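Packaging and Parts Handling, Unit 6: The Divided Box
Handout, revised March 30, 2018 (J. Holzer)

Reading: the Tunen case, up to the part where they blame the carton supplier.

A divided box makes one promise: each thing gets its own cell. Power supplies test that promise because the casing is tidy and the cables are not. In the Nilik exercise you get 55 units and one afternoon. Last October's group spent most of it untangling.

Terms to know: cell, long divider, cross panel, rim wear.

Rim wear matters more than students like to believe. Cardboard sheds, and fibers travel. 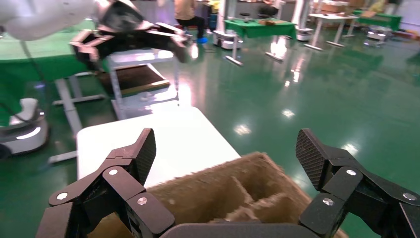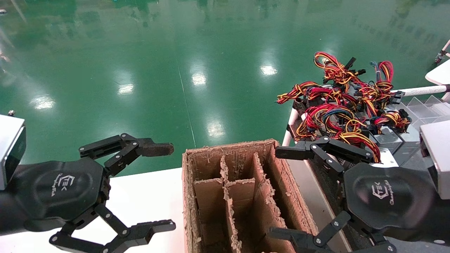
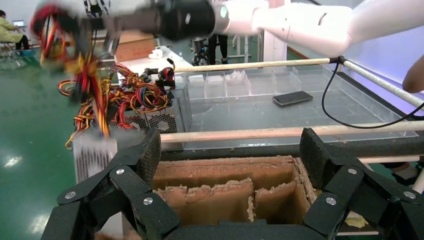 Open boxes with cardboard dividers, all three views.

Which brings us to reuse. The Chin method retires a box when a cross panel no longer stands up by itself. The Jelus method waits until someone complains. Be ready to defend one of them in writing, 348 words at most. I do count.

Bring gloves for the lab.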